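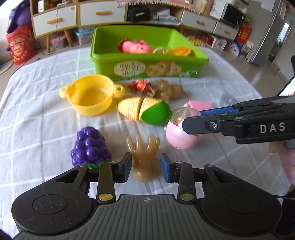

The table stood in the middle of the room, and every Wednesday I sat down at it at two o'clock and put toys away.

That was the whole of my work that spring. I had answered a notice from the institute at Ullholm, which looked for people with steady hands and free afternoons. They came with a case, showed me how to hold the two grippers, one in each hand, and asked me to do what any person does after children have played. Pick up a thing. Put it in the box. Pick up the next thing. The grippers had cameras, and the cameras kept everything.

"You must not hurry," said the woman from the institute. "But you must not be slow on purpose either. Be as you are."

I did not know how I was. I had never thought of it.

The method was called Rewi. She explained it to me at the door with her coat already on. The older methods, she said, taught a machine from the good trials only, and threw away the ones where the hand made a mistake. Rewi kept the mistakes. It looked for the moment when a person changes their mind — when the fingers open again, go back a little, and come from another side. She believed that a machine could learn more from such a moment than from many clean ones.

"So I should make mistakes?" I asked.

"No," she said. "You will make them."

She was right. The first week I pressed too hard and the soft things jumped away from me. The rubber hands were the worst. To hold a hand with a gripper is a strange feeling, because you expect it to hold you back. I learned to take it low, by the wrist, and to wait one breath before lifting.

By June we had 1,621 trials. I know the number because they sent me a letter with the result, and the letter was so polite that I read it three times before I understood it. They had gone through all the trials and kept 1,516. In the others the cameras had lost their place, or the light had been bad. From what was left they had taught a robot arm in the laboratory at Fodholm, and the arm had then cleared a table it had never seen, with toys it had never touched. It succeeded in about 80 tries of every hundred. The same arm, taught without my changes of mind, did clearly worse. They did not write how much worse. I suppose they wanted to keep that for the article.

They invited me to come and look. I took the train through Tromberg, which is the long way, and I had a sandwich on the platform there and was nervous as before an examination.

The laboratory was smaller than I had thought. There were two arms on a bench, and in front of them a cloth with some cups, a toy car and a little pot.
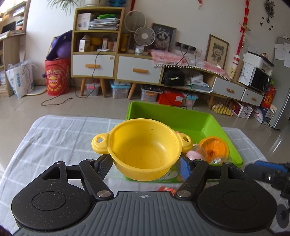
The pot on my table, held between the fingers as I always held it.

The woman from the institute pressed a key. The right arm went out over the cloth, came down to the pot and stopped. I have tried since then to tell people what I saw, and they nod, but I do not think I tell it well. The fingers closed on the side of the pot. They opened again. The arm went back by the width of a thumb, turned slightly to the left, and waited.

It waited one breath.

Then it took the pot and put it in the box, and went on to the car.

"Why does it wait?" I asked. My voice was not quite normal.

"We were hoping you could tell us," she said. "It is in nearly all your trials. We first thought it was a delay in the recording. One of the students wanted to cut it out, and when he did, the arm began to drop things."

I thought about my mother, who set the table in our house for so many years. Before she lifted a full dish she always stood still for a moment with both hands on it. As a child I found this very annoying, for I was hungry. I had not known that I had it from her, and I had certainly not known that it could be taken out of my hands and carried to Fodholm in a case.

I did not say this. I said that it was perhaps a habit.

"Perhaps," she said, and wrote it down.

We watched until the cloth was clear. Then she spread the toys out once more and asked if I wanted to press the key myself. I put my finger on it, and stood so for a moment, and pressed.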